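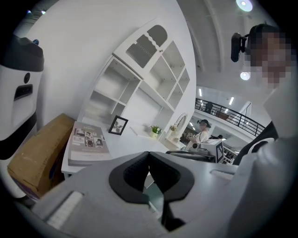
How much does a worn ear pad change the bass of a closed-back headphone?

A worn pad can take several decibels off the lowest octave, and most of that loss comes from air leaking past the pad where it no longer follows the side of the head.

Figure 1. Hand-held gripper, with a cardboard box to the left.

4. Pad wear and low-frequency response

4.1 Why pads deserve a section of their own

We came to this study expecting the drivers to be the interesting part. They are fine, and they barely drift over years of use. The pads are where the fun is! A closed-back headphone depends on a small sealed volume of air between the driver and the ear, and at low frequencies the pressure in that volume is what the listener hears as bass. Open a narrow path to the outside and the pressure escapes. The effect grows as frequency falls, so a modest leak can leave the voice range almost untouched while the bottom of a kick drum goes missing.

Foam compresses with use, the outer skin stiffens and cracks, and the stitching at the inner rim begins to lift. Each of these alters the seal in its own way. Earlier work has tended to treat them together as "ageing", and one of our aims was to pull them apart.

4.2 Headphones and pads

Three closed-back models were used, referred to here by their trade names: the Kitari, the Premmont and the Jedo. The Kitari has a deep oval pad with a soft synthetic skin. The Premmont pad is shallower and firmer, and it clips to the cup on a plastic ring. The Jedo uses a round velour pad, which leaks a little even when new, and this turned out to be a lovely accident for the comparison.

We collected 56 used pads from studios and private owners, each with a short note of its age and how it had been used. After inspection 13 were set aside for tears that went right through the skin, leaving 43 for measurement. The torn pads are discussed separately in Section 6. New pads from the same makers served as the reference.

4.3 Measurement

All responses were taken on a head simulator with soft silicone ears, using a slow sine sweep. The headphone was lifted off and reseated between sweeps, and the results for each pad were averaged. Reseating matters a great deal. With a new Kitari pad the sweeps lie almost on top of one another, whereas a badly worn one gives a whole fan of curves below 100 Hz, depending on how the cup happens to land.

Clamping force was held constant with a fixed yoke. We did this knowing that real headbands loosen with age as well, so the losses given here are probably on the kind side.

4.4 Results

The clearest result is that foam height alone predicts very little. Several Premmont pads had lost a good part of their thickness and still sealed beautifully, and their bass was hard to tell from new. A thinner pad does bring the driver closer to the ear, and we saw the change higher up, with a broad lift near 3,000 Hz that listeners described as "forward" or "a bit shouty".

Skin stiffness was a much better guide. Pads whose skin had hardened bridged the hollow behind the jaw instead of sinking into it, and the leak there could be heard straight away. Pressing the cup gently by hand brought the bass back, and anyone with an old pair of headphones can try this at home.

The Jedo behaved differently. Its velour pad has a designed-in leak, and the maker has evidently tuned the driver to suit. Wear added only a small extra leak to one that was already there, so the Jedo changed least in the bass of the three, even though its pads looked the scruffiest. We were delighted by this. A little leakage, planned for from the start, seems to make a headphone more forgiving of age, of spectacles and of thick hair.

4.5 A simple index

Ha-rang Baek suggested that the results be reduced to a single number, the ratio of the level in the lowest octave to the level in the octave centred on 500 Hz, taken relative to a new pad. We call this the Ko index. It needs only two bands and can be worked out from any repeatable sweep, which puts it within reach of a repair bench or a keen hobbyist with a home-made coupler. Its weak point is the Premmont pattern described above, where the bass holds up and the treble shifts, and for such pads a second band near 3,000 Hz should be read alongside it. The listening tests in Section 5 use both bands.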